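Search this site Search

Wallpaper and Legibility on Shared Study Phones
Student project report, Posteletti College, Department of Design

1. Purpose

The Druvus study loan program lends phones to students for coursework. This project examined whether the picture shown on a lit screen helps a borrower recognize a phone lying on a table, and whether it interferes with reading the small icons along the top edge. The work was carried out in November at a wooden table in the McGrath reading room.
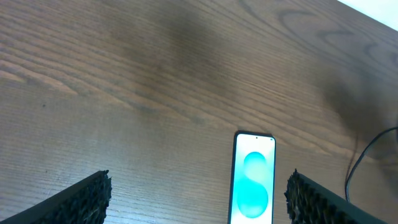

Figure 1. Phone face up on the table, screen lit, with overlapping turquoise shapes on a pale background.

2. Method

Participants viewed a phone from seven marked positions and wrote down the first thing they noticed. A total of 35 students took part. Sessions were limited to daytime hours, and the ceiling lights remained on throughout. Answers were sorted under three headings - shape, color and lettering - and each answer was read by two members of the group.

3. Lettering

Large type placed low on the display was the feature most often written down. The words "Galaxy S25+", set in dark navy on pale blue, were copied correctly by most participants, including those seated at the far end of the table. The large blue "S" over the words was mentioned less often, and several participants recorded it only as a curve.

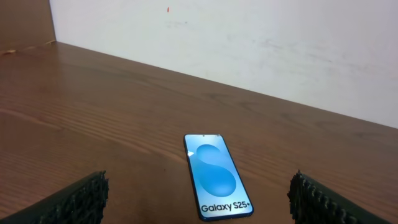 Róisín Ní Bhriain commented on the draft that a model name tells a borrower what kind of phone it is but does not tell one loan phone from another, and asked that the report keep the two questions apart. The group accepted this point and revised Section 4.

4. Status icons

Pale wallpapers gave the dark icons a clear background. Signal bars and a battery reading of 100 could be made out at close range, although smudges and glare made other parts of the glass harder to read.
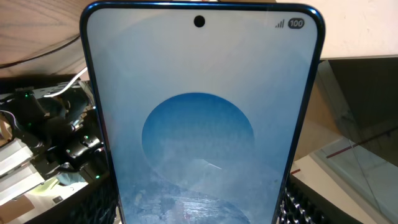 Participants who were asked to move one seat farther away usually lost the battery figure first. The group therefore recommends that loan desks check the charge by hand and clean the glass before each loan.

5. Further work

Algirdas Liepiņa has proposed repeating the sessions at the Pavia campus with darker wallpapers. The answer sheets are held by the department and may be consulted on request.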